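Forum > Kitchen & Table > Small trays and serving pieces

nbl_mabaso
Setting out fruit for snack time and I can't decide between a tray and a plate. I have a pale tray with a bear printed on it, a round white plate with rings on the rim, and a light wood cutting board. Oranges go on the plate for now.
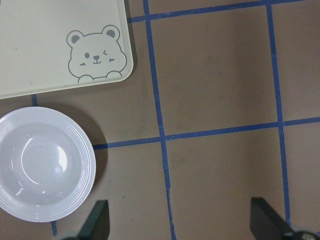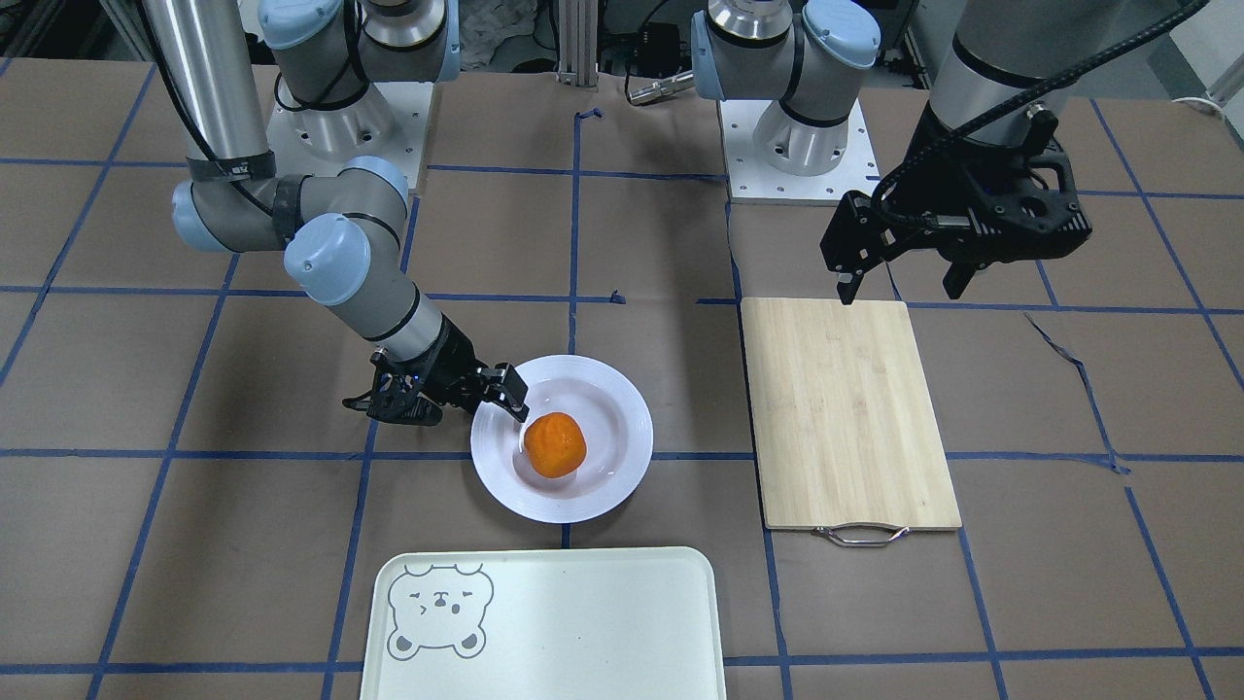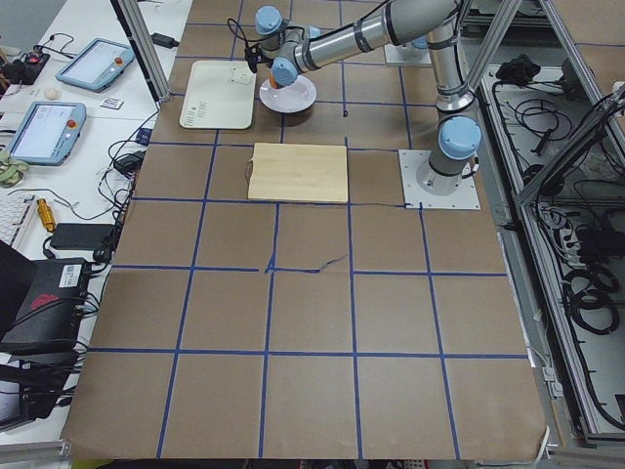
The tray came from Cluven in April. My kids want everything on it, but I don't want juice sitting on the print.

babakk
Use the tray. A raised lip is there to catch juice.

nayara_b
Disagree. Printed trays fade if you scrub them. I had one from Pekham and it lasted two years. Peel on the board, serve on the plate.

babakk
Two years is fine for a kids' tray. Mine gets wiped with a soft cloth and that's it.

lindalva55
Wood board for cutting only – orange oil gets into it and then your bread tastes like peel. Keep up to 3 oranges out and leave the rest in the fridge.

nbl_mabaso
OK, plate for oranges, tray for crackers. Still need a second board for bread. Does anyone have the small Ngcobo one?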